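Marking a Taped Target Square for Block Stacking

Posted May 6, 2024 by Justinas Avotiņš

These are the steps used at Jasport for laying out a small stacking area on a white tabletop. The materials are colored blocks, black tape, a steel rule, a pencil and a craft knife. Allow 60 minutes for the first layout, less once the measurements are written down.

Preparing the surface

Wipe the tabletop with a damp cloth and dry it. Old screw holes and specks can stay, but keep the tape clear of any hole that has a raised edge. A burr lifts the tape within a few days and the corner will start to collect dust.

Mark the four corners in pencil. Measure both diagonals and adjust until they match. Do not rely on the table edge for squareness; ours was out by enough to show.

Laying the tape

Cut four strips, each slightly longer than its side. Lay the first strip with its inner edge on the pencil line, then press from the center outward. Overlap at the corners and cut through both layers with the knife — one light pass, against the rule. Lift the waste and press the joint flat.

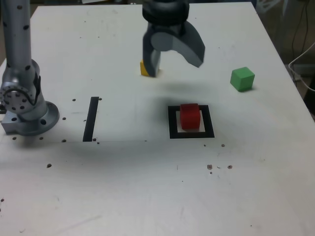

The inside dimension is the one that matters. Record it on the layout sheet along with the tape width. If the tape is replaced later with a different width, keep the inner edges where they were and let the outer edges move.

Leave the tape for an hour before using the area. Stretched tape pulls back as it rests, and gaps at the corners will be visible by then. Replace the whole strip if this happens. Patches lift.

Placing the base block

Set the base block down flat and check that it does not rock. Elie Matar sands any face that does, using 100 grit paper on a flat board. Turn the block until its sides are parallel with the tape.
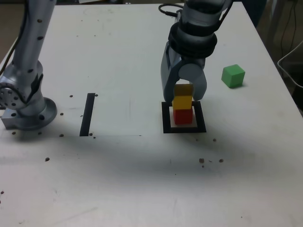 Centering is optional. The rule on our sheet is that the base must stand fully inside the inner edges, with white showing between it and the tape. A red base set toward the upper left of the square meets that rule, and the yellow blocks go on top of it. Check the stack from two adjacent sides before scoring the placement.

Maintenance

Clean the tape with a dry cloth only. Solvent softens the adhesive and leaves a gray smear on white surfaces. When the edges begin to fray, strip all four sides, remove the residue and lay the square again from the recorded dimensions.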